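Shared workshop build aims to get two printed arms packing boxes by fall
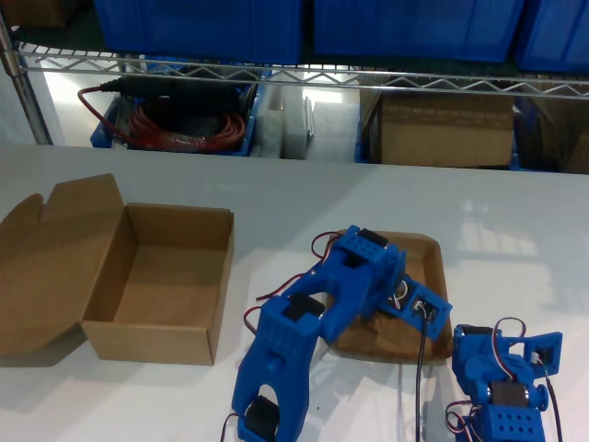

One of the blue printed arms at the Brindon workshop, with its gripper over a cardboard tray.

BRINDON - Members of the Rekport shared workshop are building a pair of small robot arms from 3D-printed parts and hobby servos, and hope to have them closing small cardboard boxes without help by September.

The project, called Stirkum, is led by Vitalii Tymoshchuk, a workshop member who repairs sewing machines for a living. He started it last winter at his kitchen table and moved it to Rekport when the second arm no longer fit beside the first.

The arms are printed in blue plastic on the workshop's own printers. Each joint is turned by a servo of the kind used in model cars and planes. The parts for both arms have cost $3657 so far, including spares, failed prints and a power supply that had to be replaced. Tymoshchuk paid for most of it himself, and the workshop covered the plastic.

"A good part of that is servos I burned out," he said. "I was running them too hard against the end of their travel. I have a limit in the software now, and I haven't lost one since."

The job the arms are meant to do is a dull one. Frerichs, a mail-order button and thread shop in town, sends out its goods in small folding boxes, and the owner had asked at the workshop whether any of the folding could be done by machine. Members looked at used packing equipment first. The machines they found were too big for the shop's back room and were made for far larger orders.

Tymoshchuk offered to try it with the arms he was already building. The shop gave the workshop a stack of boxes to practice on.

Work is now centered on the grippers. The first ones had smooth jaws that slid off the edge of the cardboard, and the group has tried rubber bands, sandpaper and bicycle inner tube on the inside faces. Inner tube has held up best. The jaws have also been made flatter so that they can get under a flap that is lying close to the table.

Tucking in the tab at the end of the lid is the part that fails most often. In the latest full test, the arms were given 40 boxes and closed 15 of them properly. Most of the others were left with the tab outside the box. A few were crushed at one corner.

Placement matters a great deal, Tymoshchuk said. If a box sits even slightly crooked, the gripper comes down on the side wall and pushes the whole thing across the table. The group plans to add a printed stop along one edge so that each box starts out square.

The arms do not yet find the box on their own. A member moves them through the steps by hand, the positions are saved, and the arms repeat them. That works as long as nothing has shifted. A member who teaches evening programming classes is writing a program that will let the arms adjust to small changes, but it has not been tried on the table yet.

Wiring is the other open question. The servo leads run in loops along the outside of the arms, and one was pulled out of its plug in the spring when it snagged on a bracket. Clips to hold the wires closer to the joints have been drawn up and should be printed this month. The loops will have to stay long enough for the wrist to turn all the way.

One full cycle, from open box to closed lid, takes 65 seconds when it goes well. A person at the shop can do the same thing in a few seconds. Tymoshchuk said speed is not his main concern, as the arms could be left to run during the afternoon while the staff count out orders.

"I want it to do the same box the same way all day," he said. "Then we can talk about making it faster."

The drawings for the arms, including the perforated blocks that let parts be bolted on in different places, will be shared with other members once the wrist design is settled. Two members have already asked to build their own. One wants to use an arm for holding boards while soldering.

Frerichs has not agreed to buy anything and will decide after a trial in its back room. The group has set a target of closing nine boxes out of ten before the arms leave the workshop.

Rekport is open to members every evening until 10 p.m. Visitors who want to see the arms running are asked to call ahead, as the table is also used for other projects.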